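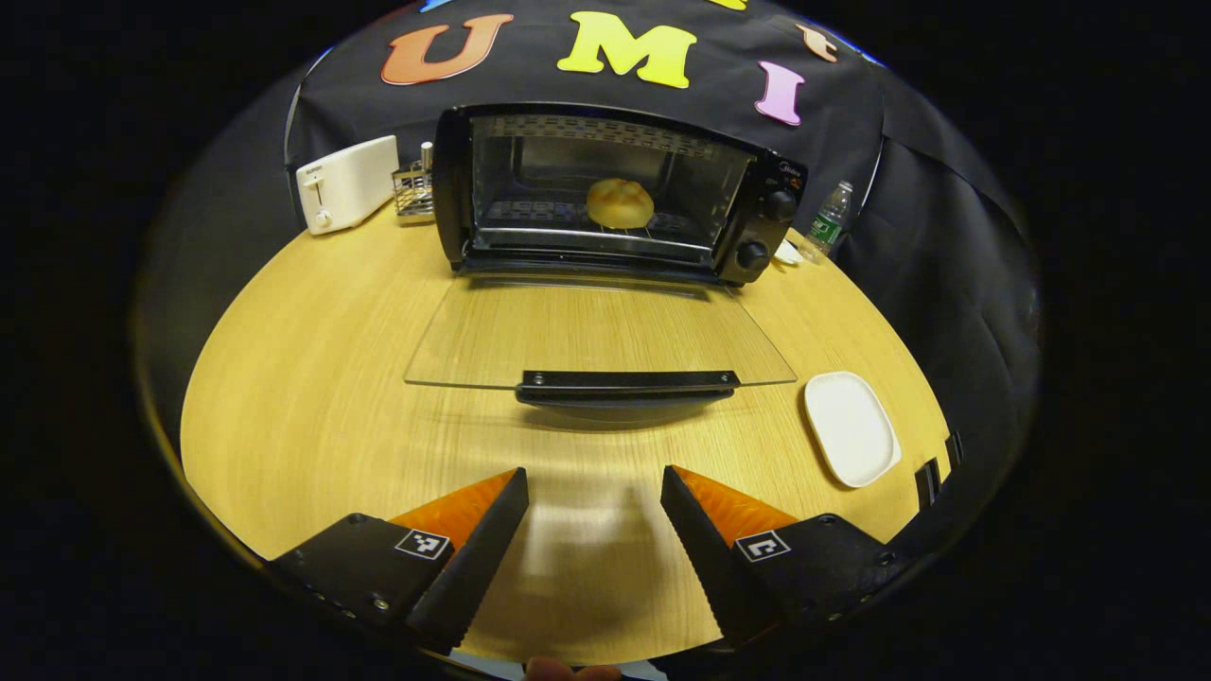 Warming Up Bread: My Project Report

1. What I wanted to find out

My project was about the small cooking corner and how people use it. I picked it because I reheat a bun pretty much every day (sometimes two, no shame) and I had never once thought about where the stuff on the table should go. Our teacher, Brynhildur Gunnlaugsson, said a topic could be as ordinary as we liked as long as we looked at it properly, so I took her at her word!

The question I ended up with was this: if you have one table, a toaster oven and a pop-up toaster, what layout makes it easiest to get a warm bun onto a plate?

2. The table

The toaster oven is the black one with the two knobs on the right side. Its door folds down, and that changes everything about the layout. With the door open you lose a big piece of table in front, so nothing can live there. I drew my first plan with the door shut and had to throw it out.

The white two-slot toaster went to the left, toward the back. It's great for sliced bread and useless for a round bun, which is why the bun gets the rack in the oven. I tried the plate in a few spots and liked it best on the right beside the open door, turned a little. I'm right-handed, so a lefty might want to flip the whole thing, and then the knobs would be on the wrong side for them. I didn't get to test that.

3. What I asked people

I handed out a one-page survey in May and got 35 back. The first version had a question so long that people skipped it, so I cut it down to 4 short ones. Most people said they leave the plate wherever there's room and go looking for it when the food is ready. A lot of them also complained about crumbs, which I hadn't asked about at all. I should have! 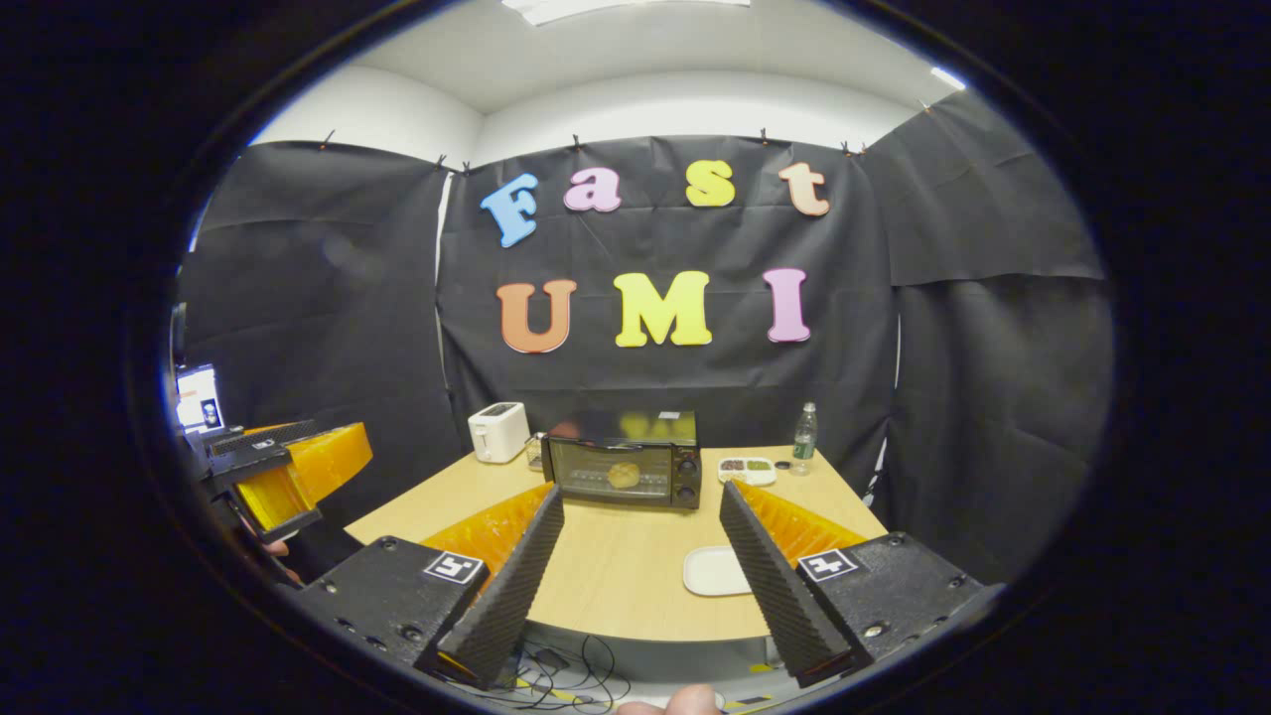
4. Adding the rest of the meal

A bun by itself is a snack, so for the second part I thought about lunch. A small white tray with compartments fits nicely to the right of the oven, with the brown food and the green food kept apart, and the water bottle can stand behind it. With the oven door closed there's a lot more table to work with.

5. What I would do differently

I'd measure the door before drawing anything. I'd also put crumbs in the survey, and I'd find at least one left-handed person to try the layout. My floor plan is in the folder with the survey sheets, and the blue pencil lines are the old version, so please go by the black ones.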